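The family room at the Piditz funeral home in Dunbar has a coffee maker, two lamps and a guest book, and the woman who has run the place for most of her working life likes to do her talking in there. She poured me a cup before I had my coat off, and then she wanted to know all about my drive, and it was a good while before we got to obituaries.

She has helped families write them since she was the youngest person on staff. "People come in and say they can't write," she told me. "And I say, well, you can talk, can't you? So talk to me. I'll hold the pencil." She still does hold a pencil, a short yellow one, and she fills a legal pad on both sides before she ever goes near the computer.

The hard part, she says, is the length. The paper over in Wiltness gives a family 200 words at the basic rate, and most first drafts spend nearly all of them on the list of relatives. "I had one come out at 179 and the daughter was so proud, and then she remembered the stepbrothers." She laughed at that, kindly, and topped up my cup without asking. 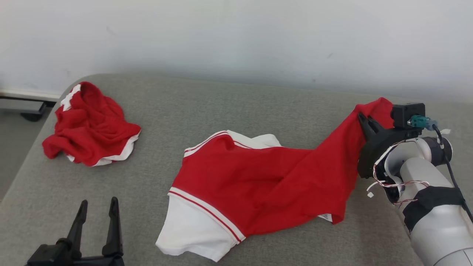

What she wants most from a family is the small stuff, the kind of thing a neighbor would know. She asks what was on the kitchen radio, and who got the heel of the bread. Sometimes she'll ask them to think about the clothes, and she means the everyday ones, a red-and-white shirt or something else that got pulled on without a thought. "You ask about a shirt and you get the whole ball team, and the bus rides, and who brought the oranges," she said. "Then I've got my second paragraph."

She is careful about the first paragraph, too. Some families want "passed away" and some want "died," and a few want "went home," and she has never once argued with any of them. Spelling is another matter. She reads every name out loud, letter by letter, and then has somebody else in the family do the same (I gather there was a mix-up years ago with a maiden name, and she has not forgiven herself for it).

I asked whether she had written her own. She had, it happens, one April when business was slow. It runs to 6 lines and it's in a drawer at her house in Hilen, under the warranty for the dishwasher. "My sister thinks it's too short," she said. "She can add to it. She will, too."

Then the phone rang in the front office, and she patted my arm and went to get it.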